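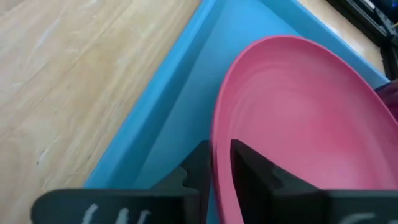
Lunch at Grutlow used to be 14 minutes. Nobody planned it that way, the line just ate the rest of the half hour. Then in October the school tore up its menu and handed the kitchen to Horațiu Pop, who'd been cooking for a hotel in Skostwood and had never fed a kid who wasn't his own. First job, the queue. Second job, the food. The trays he left alone - plain blue, raised rim, the kind you could pick out against pale wood from across a room. Everything else went.

Soup first. Real stock, started at 5 a.m. Bread from Dumitrescu, the bakery two streets over, 309 rolls a morning and they still run out.

Did the kids like it? Not at first. Week one was bad. Lentils in the bin, lentils on the floor, one angry letter from a parent about the missing nuggets. Pop kept the letter. It's taped up next to the walk-in fridge.

"They'll eat it when they're hungry and it's hot," he says, already walking away, something is boiling over.

Money is the hard part. The old supplier, Dristodov, was cheap and came frozen. The new way costs 900 dollars more a month, and the district has promised to cover it untill spring. After that, no one will say. Pop wants a second oven. He has asked twice.

Today is barley and mushroom. The bell goes at noon.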